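4. Setting up the two-part trials (Droslow bench, two arms)

This is the bit of the Stunden guide that I get asked about most, so I've written it out the long way. It covers getting the table ready, putting the parts down, and running the first block of trials. If you haven't done the cable checks in section 3 yet, go back and do those first. I'll wait.

A quick word on what we're after. Our method, which we call Panemberg after a very wet away week, learns when one hand should start moving relative to the other. The older approach fixed the order in advance, left then right, and it worked fine until a part was slightly out of place and both hands sat there being polite to each other. With Panemberg each hand keeps its own estimate of how sure it is about its part, and the surer hand goes first. You don't need the maths for any of this (it's in the Pritchard notes if you're keen), but it does help to know why I'm so fussy about where the parts go.

4.1 Laying out the parts

1. Clear the table. Pens, mugs, your phone, the lot.

2. Put the black part on the left side, upright, with the knob on top.

3. Put the white ring on the right side, opening facing up.

4. Leave plenty of bare table between them. If the parts start too close together, both hands want the middle and the trial gets thrown out before it has told you anything.

5. Step back behind the line, then bring both arms to the start pose from the console.

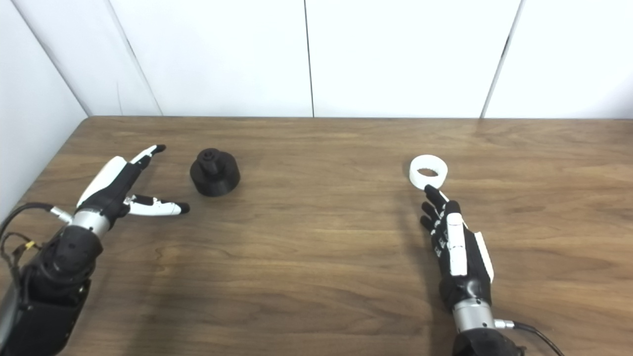 Fig. 4a. Black part to the left, white ring to the right, left hand open.

6. Check the left hand has a proper gap between its upper and lower fingers. If the gap looks mean, run "open left" again before you go any further.

Note: don't measure the part positions with a ruler. I did this for a week and made the results worse! The method is meant to cope with parts put down by a person, and if you place them too neatly it never gets any practice at being wrong. Somewhere sensible on the correct side is what you want.

Caution: keep your hands off the table once the arms are live. If a part needs moving, pause both arms, wait for the console to say HELD, and only then reach in. Pausing one arm doesn't pause the other.

4.2 Running a block

A block is 280 trials. I usually split it over a morning and an afternoon, and I'd suggest you do the same, as you do stop paying attention.

1. Type a block name. No spaces, please – the logger drops everything after the first one and then you've got six blocks all called "test".

2. Set the time limit to 2000 milliseconds. This is how long a hand may hesitate before the trial is marked as a stall. It isn't the length of the whole trial, whatever the label on the screen seems to say (Efa Ruddock has promised me a better label by September).

3. Press Start and watch both confidence bars. One should pull ahead of the other. If they creep up side by side and stay level, make a note of it, as those are the trials I most want to look at.

4. When the leading hand closes on its part, leave everything alone. The other hand carries on with its own part, and it's allowed to be slow. 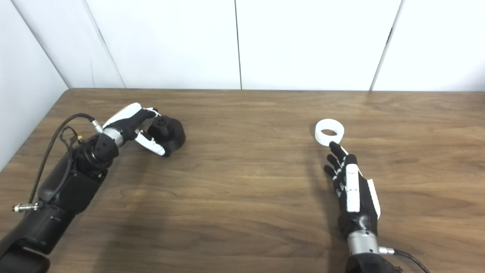
Lleucu Owen reckons the leading hand ought to lift straight away, so you know it has a real grip before the other one commits, and she's asked for that to go in as an option. I've added it as a switch called "early lift". It's off by default, and if you turn it on please put that in the block name so we don't mix the two sorts up.

5. At the end of each trial, mark it good, stall or clash. A clash is any trial where the hands get in each other's way, even if both parts were picked up in the end.

6. Put the parts back yourself, following 4.1, and swap which one you put down first now and then.

4.3 What your numbers should look like

Our full set came to 2414 trials. Stalls dropped a good deal compared with the fixed order. Clashes hardly changed at all, which was a bit of a let-down, and I don't have a good answer for it yet. Ynyr Rees thinks it's down to the wrist limits and he may well be right.

If your first block is nearly all stalls, check these before you write to me:

- the time limit went back to its default (it does this after an update)
- the left and right confidence files are swapped
- a cable has worked loose at the wrist

If it still stalls after that, send me the log and the block name. Section 5 covers swapping the parts over, black on the right and ring on the left, and you'll need to reload both confidence files before you start it.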